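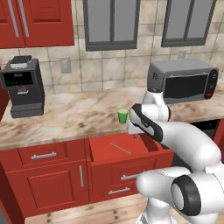 The simulated kitchen used for remote-control practice runs, with the arm's gripper beside the green cup.

HUKATTHORPE, February: A small robotics firm in Hukatthorpe has started paying people to steer a simulated robot arm through kitchen chores from a desk, and says the recordings will be used to teach the arm to do the same work without a person at the controls.

The firm, Flisanero, opened the work to people outside its own staff this month. Twelve operators are signed up so far. They work from a room above the old post office, with mornings starting at 8:30 and a second group coming in after lunch.

Each operator holds a hand controller and watches the kitchen on a screen. When the hand moves, the arm moves. A trigger opens and closes the two fingers of the gripper. The software, called Jimix, saves the position of every joint along with what the operator saw, and one complete try at a chore is stored as a demonstration.

Flisanero said it had collected 802 demonstrations by the end of the first two weeks. Of those, over 500 were kept. The rest were thrown out for dropped objects, long pauses or an arm that bumped into the counter.

"People move too fast on the first day," said Genji Murakami, who runs the sessions. "They want to grab the thing. We ask them to come in next to it, stop, and then close the fingers. A slow clean run is worth more to us than a quick one we have to cut up later."

The current set of chores uses a cup, a thin stick and a drawer. Operators are given a card with a single instruction, such as moving the stick from one place to another, and have four minutes to finish. If they run out of time the kitchen resets and they begin again. The layout of the counter stays the same, with a coffee machine at one end and an oven at the other, but the starting places of the small objects can change between runs.

The stick has given the most trouble. Murakami said a cup can be gripped a little off center and still come up, while a stick tends to tip or slide if one finger touches before the other. New operators are put on the cup first and move to the stick when their runs are being accepted regularly.

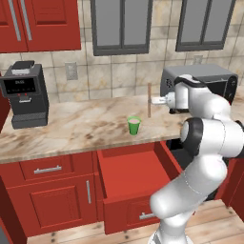
How the recordings are used

Once a chore has enough accepted runs, the recordings are passed to a learning program that tries to copy them. The program is then tested in the same kitchen with no operator. Flisanero did not give results for those tests and said it would not do so until the second set of chores is finished.

Working in simulation keeps the cost down, the firm said. A broken cup is fixed with a reset, and several operators can use the same kitchen at once, each with a separate copy. Murakami said the drawback is that contact between objects does not always feel right, and that habits learned on the screen may need to be corrected later on a physical arm.

A physical arm is on order. It will be set up at Rugemalira, the shared workshop on the south side of town, where the firm has taken a bench through the summer. There, staff plan to try teaching by hand as well, with a person taking hold of the arm and guiding it through the motion while the joints are recorded. The same chore cards will be used for both methods so that the runs can be compared.

Operators are paid by the hour and not by the number of accepted runs. No background in robotics is asked for, but applicants do a short trial on the controller before they are taken on.

Flisanero is looking for more people for the afternoon group. Applications can be left at the front desk at Rugemalira, which is open until 6 p.m.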